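Search Haltatstead Home Help
Search all topics, posts, members
Go

Storage and Tidying > Living room

One open box for mixed snacks by the sofa: what order do you pack it in?

Posted by Nusrat Sheikh, 7/9/21

I keep the household snacks in a single open box in the living room, next to the sofa and close to a wide windowsill. There is no pantry. The kitchen has one wall cabinet and it is full of dry goods. Everything edible that comes in a packet ends up in the box, and everything that doesn't fit in the box ends up in a pile or on the sill.

The contents change every couple of weeks, but the types are constant. There are air-filled bags, which take up a lot of space for what they hold. There are flat packets. There are small cartons, which are rigid and have corners. There are single pastries in their own wrappers, and these get crushed if anything is put on them.

My present method is to empty the box completely, put everything in a pile, and refill from the pile. I start with whatever is nearest. The result is that the soft bags go in early and the cartons end up on top, at an angle, and slide off when someone reaches past them. Last time I reversed this and put a carton on the bottom, which was better, but then I could not see it and bought another one.

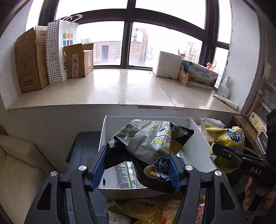

I have considered a box with dividers. Fivar sells one in its shelf range, but the compartments are all one size and too narrow for a bag. I have also considered two boxes, one for bags and one for the rest. The table is small and also has to hold tissues, so a second box would have to go on the sill, and the sill already collects delivery cartons and shopping bags.

What I would like to know:

- Is there a standard order for packing mixed soft and rigid packets in an open box?
- Should bags stand up or lie flat?
- Is a windowsill acceptable for the overflow? The window is large. I have not measured the temperature on the sill.
- Does it matter that the box has no lid?

I don't need a product recommendation unless the product solves the divider problem.

Hedvika Baláž

There is no standard that I know of. I pack a box like this for a shared office and refill it often, so the following is from practice. The rule is rigid items at the bottom and on edge, flat packets filed upright against them, bags last. The rest is detail.

1. Empty the box and sort the pile by stiffness. Ignore flavor, brand and color. Three groups are enough: cartons, flat packets, bags. Pastries are a fourth group if you have them.

2. Check dates while everything is out. Put the earliest dates at the side of the box you reach from. With a sofa beside it, that is normally the sofa side.

3. Stand the cartons on edge along the back wall of the box, label side toward you. You bought a duplicate because the carton was lying down under other things. A carton on edge shows its name even when the box is full.

4. File the flat packets upright in front of the cartons, like cards in a drawer. They hold each other up once the row is snug. If the row leans, add a folded piece of cardboard as a spacer. One cut from a delivery carton works, and you say you have those.

5. Bags go in last, standing, seam up. Laid flat, an air-filled bag covers the packets below it and has to be lifted out each time. Don't squeeze bags to remove air. The air protects the contents, and a forced seam can open.

6. Pastries go on top, or in a corner pocket made from the same cardboard spacer. Put nothing over them.

7. Return the box to the table and leave it open. A lid makes no difference to sealed packets. Anything that has been opened should be clipped shut or moved to a container that closes. Tissues can stand beside the box. Keep them out of it, or they will be used as a filler and get crumbs on them.

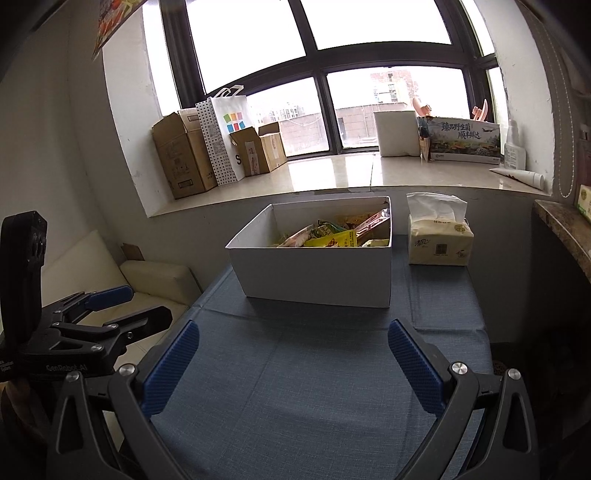

8. Deal with the overflow last. If the box is full and there is still a pile, the pile is stock. Put it in a closed carton away from the window and refill from it. Write the earliest date on the outside.

On the sill: it is usable for things that don't mind warmth and light, such as empty cartons and bags waiting to be folded. I would not store chocolate, nuts or anything fried there. A sill with a large window heats up in direct sun even when the room feels cool, and fats go stale faster when warm. In winter the problem is condensation, which softens cardboard from underneath. An overcast day tells you little. Put a thermometer there on a clear afternoon in August and read it before you decide.

On two boxes: not needed. If you can't fit everything after filing upright, you are keeping too much stock in the living room.

Owino

Just buy fewer snacks. Or put a hook on the wall and hang the bags from it with clips, that is what we do. Cartons can go anywhere.

Don't use a bowl, things at the bottom of a bowl stay there.

Akness

Mostly agree with the long reply. Two corrections.

Cardboard boxes without a lid lose stiffness at the top edge because the flaps have been removed or folded away. If you file packets tightly, the long sides bow outward and the row falls over. Run one strip of packing tape around the outside, near the rim. It is hardly visible on a white box.

Also, sorting by stiffness alone fails if you have both large and small flat packets. The small ones sink between the large ones. Put the small ones together in a cut-down carton and stand that inside the box as one unit. This also answers the divider question without buying anything, and you can cut the compartment to the width you need.

I would put a sheet of paper towel in the base. Crumbs collect in the corners and the corners of a cardboard box can't be washed.

Comments (4)

Nusrat Sheikh: Refilled using steps 3 to 5 and the cut-down carton. Everything fits except the two largest bags. Tape not tried yet.

Hedvika Baláž: The tape is a good point. Our office box is plastic, so I hadn't run into it.

Owino: hook still easier

Akness: A hook needs a wall within reach of the sofa. The original post mentions a window.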